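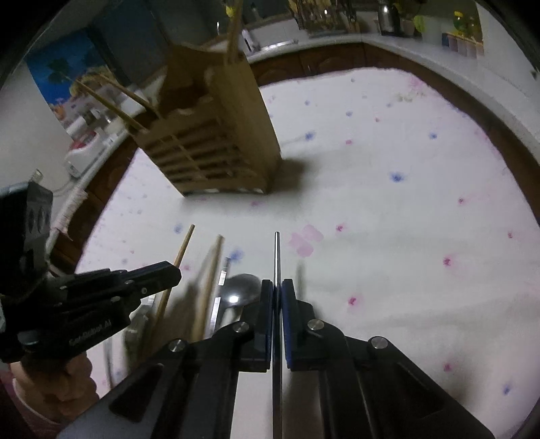
Sulastri Chong wrote to ask why her two-post lift leaves one side of the car higher than the other, and whether she can fix it herself. On most cable-equalized lifts she can, with two wrenches and a tape measure. These steps were written for the Grumondale two-post with overhead cables, but the Plesico models adjust in much the same way. Check your own manual for the numbers.

## Before you start

Take the car off the lift. All of the work below is done with the arms empty. If you see broken strands, rust pitting or a flattened section anywhere on a cable, stop and order a new pair. Adjusting a damaged cable won't make it safe. Replace both even if only one looks bad, so that they stretch at the same rate.

You will need:

- Tape measure
- Two open-end wrenches that fit the cable nuts
- Flashlight
- Marker or masking tape
- Safety glasses and gloves
- A stepladder, if your cables end above the carriage

## Check the floor first

A lift that looks uneven may just be standing on an uneven slab. Lower both carriages all the way and measure from the base plate, not the floor, to the bottom of each carriage. Write the numbers on a strip of tape on each column.

Raise the lift to working height and lower it onto the locks. Measure again from the same points. If the two sides agree at the base plate but the car still leans, your problem is the floor or the arm pads. Shim the columns or reset the pads and leave the cables alone.

## Listen to the locks

Raise the lift slowly and listen. Both sides should click close together. On our Grumondale the right side had been clicking a good second after the left, and that was the whole complaint.

If one side clicks late, its carriage is sitting low. If one side doesn't click at all, look at the latch before you touch the cables. A weak spring or a stuck release line will keep a latch from dropping in, and no amount of cable adjustment will cure that. Don't get under a lift with a latch that isn't working.

## Adjust the cables

1. Raise the lift and lower it so that both carriages rest on their locks. Confirm with the flashlight that each latch is fully engaged.
2. Switch off the power unit at the breaker.
3. Find the threaded stud at the end of each cable. Most have two nuts, an adjusting nut and a jam nut.
4. Mark where the nuts sit now, so you can get back to the starting point.
5. Hold the stud still with one wrench and back off the jam nut with the other. If the stud turns, the cable twists, and you will have to start over.
6. Tighten the adjusting nut on the slack cable half a turn at a time. Pull the cable sideways by hand after each half turn and compare it with the other one.
7. Stop when both cables have the same give. They should be snug but still move a little.
8. Restore power, raise the lift through two or three lock positions, and listen again.
9. When the clicks line up, power down and tighten both jam nuts against the adjusting nuts.

Don't tighten a cable so far that it holds the carriage up off its lock. The lock has to carry the load when the lift is parked.

If you run out of thread before the slack is gone, the cable has stretched past its useful life. Ours were replaced in December with a Cruickshank set, and the new ones needed adjusting again after the first few cars.

## Test with a car

Pick something light for the first lift. Set the arms at the pickup points and raise the car just until the tires clear the floor. Push on the bumper. If nothing shifts, go up to the first lock, set it down and measure at the base plates once more.

Then take it to full height, still without going underneath, and bring it back down. Both carriages should reach the bottom together.

## Afterward

Wipe the cables down and put a light coat of oil on them. We use Flultix from a spray can, though a rag and ordinary machine oil works too – keep it off the arm pads. Look over the sheaves while you have the ladder out, and write the date and your measurements inside the power unit cover.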